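Alholm Cable Sorting, notes for people who want to train on it

Version of July 17, 2022
Maintained by Nima Ranjbar. Labels and second-pass review by Malou Bach.

Read the known problems before you download. The set is useful for some things and I have seen it used for others.

A two-arm cell, teleoperated. Cables, a yellow tub, a white tub, and whatever the operator decided to do in what order.

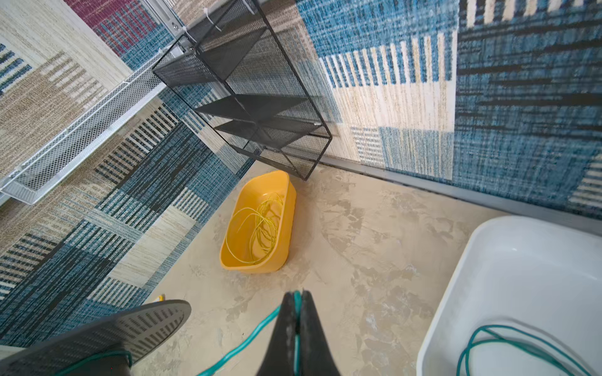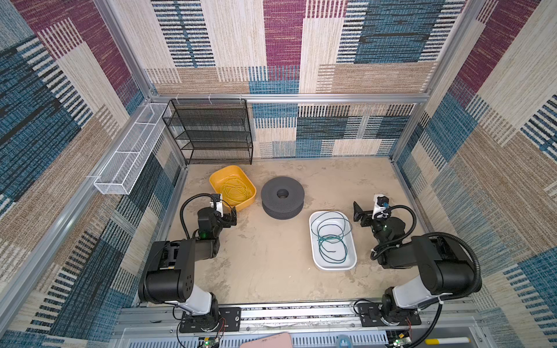 What is in the set

1839 episodes. Of these, 894 carry a success label that two people agreed on. The rest have one label or none, and you should treat "none" as "none" and not as failure. The first release of the loader got this wrong and filled the gaps with zeros. If your copy predates the current version, throw it away.

Each episode has a wrist view, a fixed view of the cell, joint positions, gripper opening, and a one-line instruction typed by the operator before starting. The instructions were not cleaned up. "Put teal in white" and "teal cable to the white bin please" are the same task, and there are spellings of teal I would not have guessed.

What the label means

Success means the cable was inside the correct tub when the operator pressed stop. A loop hanging over the rim counts as inside if the end is in. Malou argued for a stricter rule and I now think she was right, but relabeling was not in the budget. A policy trained on these labels has no reason to care about neat coils.

Known problems

The walls. Every episode was recorded in front of the same patterned panels. We were told the busy pattern would make the vision side more robust. I have seen no evidence for that. One background is one background, however many stripes it has.

Color. Cable color and tub color are tied together in most episodes, yellow with yellow and teal with white. A model can score well by learning two colors and nothing about cable. Please report the 100 swapped episodes separately. They are in the folder named swap.

Operators. Two people did nearly all the driving, and one of them is faster and drops more. The operator ID is in the metadata. Split on it.

Touch. There is no force or tactile channel. Claims about gentle handling cannot be supported from this data.

Baseline numbers

We removed them. The Jiva baseline in the earlier card was tested in the same cell, with the same cables, by the people who collected the training episodes. If you have results from a different cell, send them and they will go here, good or bad.

File layout

episodes/ one folder per episode
labels/ both label passes, unmerged
swap/ color-swapped episodes
tools/ loader and the Histex conversion script

The Histex script drops gripper opening without a warning. Fix pending, expected in October.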